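Vendeddale open day, December 28, 2022

I went over to Vendeddale for the winter open day at Flullo, the household textile workshop on the Bellamy estate. It took about 40 minutes by bus, and the walk from the stop is uphill. Entry was free. The building has 4,000 square feet on one floor, and the public gets to see most of it.

The first stop was the folding and sorting room. It is set up with ordinary furniture, and the work goes on around a round brown chair with a curved, padded back, with a long white table behind it. Cloths are handled over the seat.
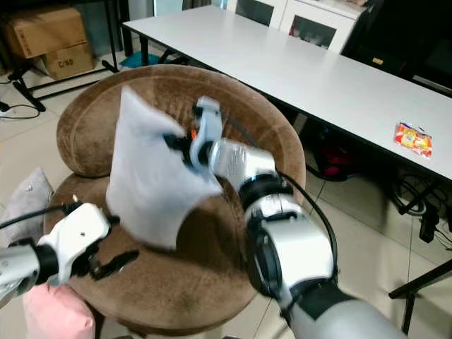
Akinyi Koech thought a chair was a poor place to fold anything bigger than a pillowcase, and said she would do it all on the table and keep the chair for socks. A couple of people in our group of nine agreed with her. I fold on the bed at home and have no strong view.

The upholstery has seen some use and shows darker wear marks. I asked if the furniture was for sale and was told it was not, though Farnus in the town sells similar pieces secondhand.

Socks came up again later in the visit. The one I looked at longest was white and fuzzy, with a looped texture like toweling. Socks like that pick up lint, and I gave up buying them in June for that reason.
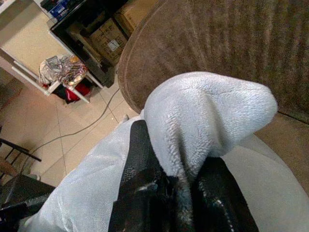
Getting there and facilities

The bus stops at the estate gate every hour until 5. Parking is on gravel and was full by late morning. Coffee and soup were sold in the entrance hall, cash only. The restrooms are across the yard. Tours leave when enough people have gathered, and ours waited a while for a family who had gone back to their car for gloves.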